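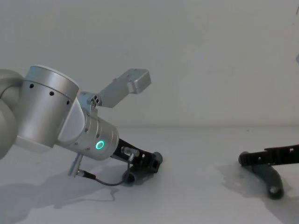
As duas garras do Clube Bokoso, frente a frente sobre a mesa de trabalho.

Clube Bokoso

O Clube Bokoso é um clube estudantil de robótica dedicado à manipulação com dois braços, ligado à Oficina Abu Hammour, o espaço de ensino técnico onde mantém sua bancada. É conhecido pelo projeto Anidis, um programa de coordenação bimanual escrito pelos próprios alunos, e pela participação na Clullance, competição escolar em que os robôs passam objetos de uma garra para a outra. O clube foi fundado por Viorica Dimitrov, professora de mecânica, e tem como coordenadora técnica Ankica Kovačević, que entrou no grupo como aluna e voltou para ensinar.

Entre os clubes que disputam a Clullance, o Bokoso se destaca pela insistência em uma tarefa que à primeira vista parece modesta: entregar uma peça de um braço ao outro, sem que ela toque a mesa. O gesto que uma criança faz sem pensar exige dos alunos geometria, programação, paciência e uma boa dose de fita adesiva no chão para marcar a posição das cadeiras.

História

O clube surgiu de uma disciplina optativa chamada Mecanismos e Movimento, que Dimitrov oferecia aos alunos do último ciclo. O trabalho final pedia um mecanismo capaz de segurar um ovo cozido. As soluções foram tão variadas - houve pinças de cartolina, uma concha com elástico e até um funil com balão - que parte da turma pediu para continuar depois de encerradas as notas. Os encontros passaram para o fim da tarde e ganharam nome próprio por votação. Bokoso era a palavra que aparecia rabiscada na capa do primeiro caderno do grupo, e nenhum dos autores originais assumiu tê-la inventado.

No começo, os alunos trabalhavam com um braço só. As tarefas eram de apanhar e soltar: cubos, tampas, rolos de barbante. A passagem para dois braços mudou a rotina por completo, já que os programas antigos partiam da ideia de que tudo em volta do robô ficava parado. A segunda garra era, para esses programas, um obstáculo que se mexia sozinho. Kovačević, então aluna, propôs tratar os dois braços como um único corpo, com um único relógio, e desse caderno de ideias nasceu o Anidis.

A primeira apresentação pública do trabalho com dois braços ocorreu em 30 de março de 2019, em uma mostra aberta às famílias na Oficina Abu Hammour. O relatório da mostra registra que a fila para pedir uma entrega ao robô se manteve até o fechamento das portas, e que o objeto preferido dos visitantes foi uma colher de pau. Em abril, o clube inscreveu-se pela primeira vez na Clullance.

Bancada e equipamento

A bancada do clube consiste em uma mesa de tampo branco diante de uma parede clara e lisa, com os braços posicionados de modo que as garras se encontrem vindas de lados opostos. O fundo sem detalhes é uma escolha didática muito elogiada pelos alunos mais novos: as pontas dos dedos, escuras, se distinguem bem contra o branco, e quem está aprendendo a alinhar as garras enxerga de longe um desvio pequeno. As marcas acinzentadas que se acumulam no tampo são assunto frequente nas reuniões, divididas entre o grupo que quer limpá-las e o grupo que as usa como referência (o regulamento interno não dá razão a nenhum dos dois).

As garras são pretas, com aberturas retangulares na estrutura, e terminam em dedos de ponta arredondada. A forma da ponta tem consequências interessantes. Uma superfície curva toca a peça em uma área pequena, o que facilita o ajuste fino do ângulo, mas deixa a peça livre para girar se a força for aplicada fora do centro. Boa parte dos exercícios do primeiro semestre trata desse giro. Os alunos seguram um lápis pelo meio, depois por um terço do comprimento, depois quase pela ponta, e anotam o que acontece.

No punho de um dos braços há um anel de luz verde, bem visível mesmo com a sala clara. Os iniciantes aprendem cedo a manter os olhos nos indicadores luminosos do equipamento e a dizer em voz alta o estado do robô antes de qualquer movimento.

Os cabos merecem um capítulo à parte no manual do clube. Um fio que pende sob o punho acompanha cada rotação do braço, e uma volta curta demais limita o alcance tanto quanto uma parede. O capítulo, escrito a várias mãos, tem o título "O cabo também é uma articulação" e inclui um exercício no qual o aluno move o braço devagar por toda a trajetória prevista, olhando apenas para o fio.

Projeto Anidis

O Anidis é o programa que coordena os movimentos dos dois braços. Seu princípio é simples de enunciar: nenhum braço tem trajetória própria. O que se programa é a trajetória do objeto, e o software calcula a partir dela o que cada garra deve fazer em cada instante. Em uma entrega típica, o objeto sobe, para no ponto de encontro, muda de mão e desce. Os alunos desenham esse percurso no papel antes de tocar no teclado.

O momento mais estudado é o da troca, dividido em quatro etapas:

Aproximação: a garra receptora avança aberta, na altura do objeto.
Contato duplo: as duas garras seguram a peça ao mesmo tempo.
Transferência: a garra doadora reduz a força até soltar.
Afastamento: a doadora recua pelo mesmo caminho por onde chegou.

O contato duplo é a parte que mais fascina os participantes. Durante esse intervalo os dois braços formam, com a peça, uma cadeia fechada, e qualquer erro de posição de um lado vira força do outro. A primeira versão do Anidis ignorava o efeito, com resultados barulhentos. A versão 2 introduziu uma pausa de acomodação, em que a garra receptora cede um pouco antes de apertar. A mudança coube em poucas linhas de código e é até hoje lembrada com orgulho nas aulas de acolhimento.

O caderno de ensaios que acompanhou a preparação da primeira Clullance reúne 171 entregas comentadas, com desenhos, medidas e observações à margem. Algumas são técnicas ("recuo em arco, bateu na peça"), outras nem tanto ("quase! quase!"). O caderno é usado como material de leitura pelos novos membros, que devem escolher uma entrega malsucedida e propor uma explicação para ela.

Formação dos alunos

O clube recebe até 20 participantes por ano letivo e não exige experiência em programação. A formação começa longe do robô. Nas primeiras sessões, os alunos trabalham em duplas com luvas grossas de cozinha e tentam passar moedas, parafusos e folhas de papel uns aos outros, descrevendo cada gesto com palavras. O exercício, criado por Dimitrov, revela depressa quantas decisões se escondem em um movimento comum, e costuma render muitas risadas e um número considerável de moedas perdidas debaixo dos armários.

Depois vêm a leitura de coordenadas, o comando manual do braço e a escrita de programas curtos. Cada aluno mantém um caderno individual e deve manter nele uma página chamada "Não sei ainda", relida a cada mês. Kovačević costuma começar as sessões de programação por essas páginas - segundo ela, a pauta já vem pronta.

As funções na bancada são rotativas. Um aluno opera, outro observa as garras de lado e um terceiro fica junto ao botão de parada, com autoridade para interromper o ensaio sem dar explicações. A regra vale também para os professores, e o manual cita com visível satisfação a tarde em que uma aluna do primeiro ano parou uma demonstração de Dimitrov no meio da frase.

Participação na Clullance

A Clullance é disputada por equipes escolares em provas de manipulação. A prova principal, chamada Passagem, pede que um objeto seja levado de um lado a outro da mesa com pelo menos uma troca de garra. A pontuação máxima é de 1.000 pontos, distribuídos entre precisão, suavidade do movimento e clareza da explicação oral. Este último critério é o favorito do Bokoso, cujas equipes ensaiam a apresentação com o mesmo cuidado dedicado ao código.

Na estreia, a equipe não chegou à final da Passagem, mas recebeu a menção de melhor caderno técnico. O objeto sorteado foi uma esponja, material que cede sob os dedos e confunde quem treinou apenas com peças rígidas. De volta à oficina, os alunos criaram a "caixa mole", uma coleção de objetos deformáveis que inclui meias enroladas, um pedaço de mangueira e um pão de forma envernizado. A caixa tornou-se parte permanente do treinamento e foi copiada, com autorização e grande entusiasmo, por outras equipes da competição.

Manual e publicações

O Manual do Clube Bokoso é revisto pelos alunos ao fim de cada ano. Além do capítulo sobre cabos, contém um glossário, um roteiro de verificação da bancada e uma seção de perguntas em aberto. Entre elas estão a entrega de objetos com líquido, a troca com os dois braços em movimento e a chamada "entrega tripla", na qual a peça vai, volta e vai de novo sem parar no ponto de encontro.

O código do Anidis circula entre as escolas participantes com comentários em português. As alterações enviadas por outras equipes são testadas primeiro com a colher de pau da mostra inaugural, guardada em uma gaveta com etiqueta própria.

Ver também

Clullance
Manipulação bimanual
Garra robótica
Oficina Abu Hammour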